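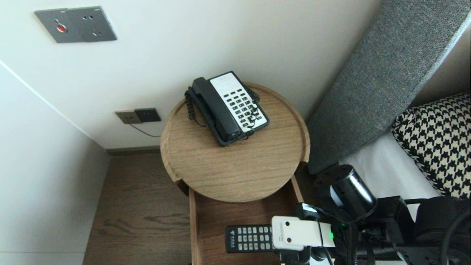 *Bedside tray, arm over the remote, white unit in the gripper. Indicator green.*

**April, Murmont trial, bedside task. Entry started 14:20, tidied up after the shift.**

Carried on with the bedside check from where the last entry stops. Same arm, same gripper pads, Flernero build unchanged apart from the approach height. Kidenov's revised finger tips are still in their bag, as I want a full set of runs on the old ones first.

For anyone picking this up cold: the task covers seven items at the bedside, each of which must be found, put in its place and logged. Phone handset in cradle, remote in tray, white unit in tray, and four that are only looked at and not touched (pillow, sheet edge, cable run, both wall plates counted as one). The attendant strips and makes the bed. The robot does the bedside once she has moved to the bathroom, and she signs the room off.

**Runs**

32 rooms, seven items each, so 224 item checks in the log. Sorted by outcome:

| Outcome | Item checks |
|---|---|
| Passed first time | 191 |
| Passed on retry | 19 |
| Handed to attendant | 14 |

Median time for a complete bedside was 54 seconds, from the wheels locking to the arm being parked. Slow cases are nearly all retries on the tray. I haven't counted the travel from the door, which varies with where the linen trolley has been left.

**Tray**

Still the worst part of the job. The opening sits under the edge of a round top, so the arm has to come in low and from the bed side, with the headboard close by. Wrist clearance is poor. In the last build the planner kept proposing an approach over the top of the table, which is blocked by the phone. I have fenced off everything above the tabletop for tray moves. It now comes in from the right every time and the path is dull and repeatable.

Things to note:

- Two items share the tray. If the remote lies along the back there is room to work. If it lies across, the gripper has to move it first, and that costs a regrasp.
- The remote is black and so are the fingers. Segmentation merged the two on five occasions when the gripper was directly over it. Work round for now: take the remote's position before the arm enters and hold that value until the arm is out.
- The white unit gives no trouble to the camera. Grip is the weak point. Narrow sides, and if the pads close near one end it tilts. Force turned down one step, no drops after that.
- The raised rim on the top catches the forearm cover if the base parks too far back. Chalk mark made on the trolley side of the fixture for the workshop mock-up. The rooms will need it done in software.

**Phone**

The check is simple (handset present, lying in cradle) but the coiled cord is a nuisance. Where it bunches up beside the phone, the depth map shows a lump that comes and goes between frames. The planner treats it as an obstacle in one frame and free space in the next, then stops to think. Filter window lengthened. Better, and roughly 10 milliseconds slower per frame, which I can live with.

No attempt will be made to straighten cords. I said so at the start and it has been asked for again. The arm could pull a phone off the table and the gain is cosmetic.

**Cable by the wall**

The thin one that hangs from the lower outlet towards the table. The arm doesn't go there. The base might, if it is parked carelessly, so it has been added to the keep-out map for this room type. The wall plates need no action and are logged as seen or not seen.

**Staff side**

Sat with the floor team at the end of their shift, tea provided by Murmont. Writing this down while I still have it straight.

Before the trial one attendant did the whole room in her own order. Several did the bedside first, as it gave them a clean surface to put the spare pillowcases on. With the arm in the room the bedside has to come after the bed, and the table can't be used for putting things down. That is a small change on paper. In the room it means more walking to the trolley, and two of them said their knees noticed it before anything else. I had not measured it. I will.

Sign-off is the other matter. The log says the bedside passed, and the attendant's initials go on the sheet. The question put to me was who gets the complaint if a guest finds the remote missing. I gave the answer in the Naidoo trial agreement, that the system log stands for the seven items and her initials cover the rest. The supervisor's sheet has one box only, though, so in practice it all goes under one set of initials. The sheet needs a second box. Have asked for it. Until it comes, attendants are glancing at the tray anyway, and I don't blame them, but it means the time saved is smaller than the log suggests.

In favour: no one misses crouching to look into the tray. That came up without my asking. The handover tone was disliked by all present (too much like a lift) and will be changed to a light on the mast.

One attendant now resets the base when it stops in the doorway, unprompted and faster than I do it. She wasn't shown how. If this goes on to a second floor, that job should be written into somebody's hours and paid for. At present it is being done for nothing inside a room quota that has not moved. Raised it with the Murmont side, reply awaited.

**Fourteen handovers, quick breakdown**

- 6: remote across the tray, regrasp failed twice
- 4: wrist clearance limit, base parked too near the bed
- 3: handset check uncertain, cord in front of cradle
- 1: pillow leaning into the approach path, correct stop

The last one I would keep exactly as it is. Pillows against the headboard shift, and the arm should stop for them.

**Next**

1. Repeat the tray runs with the Kidenov tips, same rooms if we can get them.
2. Park pose: shift the base towards the foot of the bed and see whether the four clearance stops go away.
3. Step count for attendants, with and without the arm, if they agree to wear the counters. Ask first, and no names against the results.
4. Chase the second box on the sheet.
5. Spare forearm cover. The present one has a split starting at the lower seam; taped at 16:45, check before the next run.

Battery was on charge when I left, and the arm was parked with the brake on.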